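Mon 10 October

Rain until lunch, then grey. Walked down to the allotment anyway. 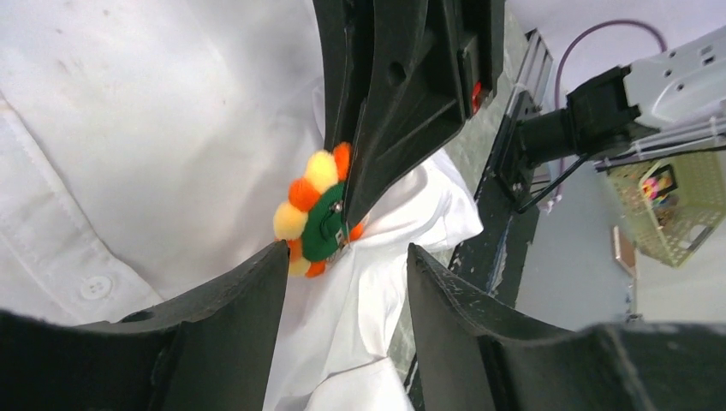 White cloth with the orange and yellow flower.

The beans are finished. I pulled them all up and put the canes in the shed, tied in two bundles. The netting is torn at one end but will do another year. Left the roots in the ground as I did last time. The leeks are behind where they should be and I am not hopeful of them before November. Two of the squash had gone soft underneath so they went on the heap. The rest I brought home in the barrow and they are on the landing windowsill.

The letter from Onstead came about the plot rents. It goes up from 272 to 333 for the year, water included. I can pay it but I don't like it. The man on the next plot says he will give half of his up. If he does I might ask about the strip nearest the tap.

Bus back from Dornby was twenty minutes late and then two came. Bought bread, lamp oil, a bag of onion sets and a new washer for the kitchen tap. Fitted the washer before tea. It still drips, slower than it did. I think the seat is worn and I shall have to get the tool for it or have somebody in.

Ordered the garlic from Tindilano again. They have put the postage up but the cloves were a good size last year and hardly any rotted. Should be here by the end of next week. I want it in before the ground gets too heavy to work.

Read some more of the library book on canals. The chapter on locks is long and I skipped part of it. I am on page 200 of 359 and it is due back on Friday, so I will have to renew it.

Knee bad on the stairs this evening. Better once I had sat down. Turned the heating on for an hour, first time since spring, and the radiator in the back room stayed cold at the top. Needs bleeding. Can't find the key. It used to be in the drawer with the string.

Tomorrow: radiator key, library, ring about the gutter, sow the broad beans if it is dry.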